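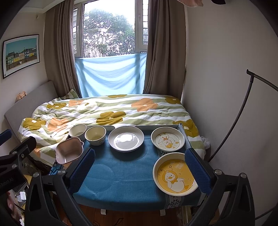 *Dishes on the teal cloth, bedroom end of the house.*

**Thread: Rammed earth wall, cold floor edge. Insulate outside or leave it?**

**claypit_4** (September 29, 2019)

Single-storey owner build near Jeltilcombe. North wall is rammed earth, 400 mm thick, unlined, on a concrete strip footing. Slab is insulated underneath but the edge is bare. I logged the surface temperature at the skirting since April and the bottom strip of wall runs well below the rest. No mould so far. Options as I see them:

1. Dig down outside and fit edge insulation to the footing.
2. Cork and lime render over the whole outer face.
3. Leave it alone and burn more wood.

Opinions on 1 versus 2, please.

**sendberg_lime**

Option 2. Thermal mass is only useful inside the insulation. At 400 mm you have plenty of mass and very poor resistance. Edge insulation on its own moves the cold spot up the wall by a course or so.

**Hodload**

Disagree. He has a cold strip at the floor, so treat the floor. Rendering the whole face hides the earth, which presumably is why he built in it. Dig the trench, fit rigid board down the footing, cap it with a flashing and backfill with gravel. I did 135 mm board on ours at Irnurthorpe and the strip went within one winter.

**sendberg_lime**

Yours is a cavity block house with an earth feature wall. Different problem.

**Hodload**

The slab edge is the same detail in both.

**claypit_4**

For information, the Pritchard quote for option 2 is £1739, materials only, cork included. Trench would be my own labour plus board. Ground is heavy clay and there is a land drain close to the wall, depth unknown.

**wet_trowel**

Find the drain before anything else. If it is above the bottom of the footing, the base of the wall may be damp, and damp earth loses heat a good deal faster than dry. A surface thermometer will not tell you which you have. Take a core low down, weigh it, oven dry it, weigh it again. Do the same at chest height and compare.

**sendberg_lime**

Agreed on the core. I would still render afterwards.

**Hodload**

Check the eaves too. Cork plus render needs an overhang to cover it, and most people find that out with the scaffold up.

**claypit_4**

Overhang is generous on that side. I will take two cores and rod the drain from the inspection chamber. The trench waits until I have the moisture figures.

**wet_trowel**

Bag the cores as soon as they come out or the numbers will read low.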